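Does the Price of a Lipstick Tell You How Long It Lasts?
Final project report, Intro to Consumer Research
Partner: Lilibeth Tolentino
Turned in 7/5/23

So I'll admit I picked this topic because I already own way too many lipsticks and wanted an excuse to wear them for a grade. Lilibeth was in as soon as I said the word "swatches," and we had our question before we left the first class: if you pay more for a matte liquid lipstick, does it stay on longer?

We picked three brands. Dekham is the drugstore one that everybody at my high school had. Kireo is the middle one, and Barreto is the fancy one that comes in a box with a ribbon (I kept the ribbon). We tried to get shades that were close, kind of a dusty rose, but the Barreto one leans brown no matter what the website says.

Our instructor, Hélder Barros, told us to do a survey before any testing so we'd know what people expected. We sent it out in June and got 81 answers, which was way more than I thought we'd get! Most people said they'd expect the expensive one to win. A bunch of them also wrote whole paragraphs in the comment box about lipsticks that got discontinued, and I read every single one.

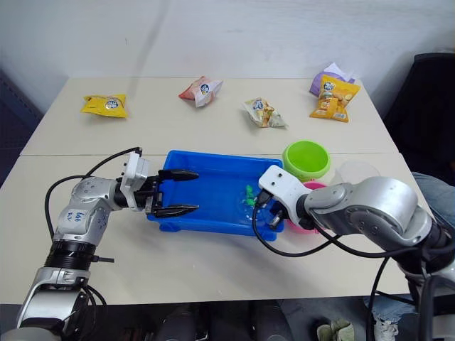 For the wear test we had 50 people sign up, and each person wore one brand through a normal afternoon, including one meal and one drink. No touch-ups, no lip balm on top. Then they scored it from one to five for color left, comfort, and how even it looked. Lilibeth made the score sheet and I made the reminder texts, and I wish we'd swapped because I am terrible at reminder texts. A few people sent their scores in the next morning, so those are from memory and we marked them that way.

Kireo won on color left. I did not see that coming. Barreto came in second, and it was the clear favorite for comfort, with a lot of people saying they forgot they had it on. Dekham faded in the middle first, that ring thing where you only have the outline left, but it came off evenly for people who skipped lunch (yes, we had people skip lunch, and yes, we had to throw those scores out).

The biggest problem is that everyone could see the tube. If I did this again I'd put everything in plain little pots with numbers on them. I also wouldn't let people choose their brand, because the Barreto spots filled up right away and the groups ended up uneven.

We wanted to add a fourth lipstick, the Pakance one with the built-in primer, but it was sold out everywhere we looked. Lilibeth is still on the waiting list for it.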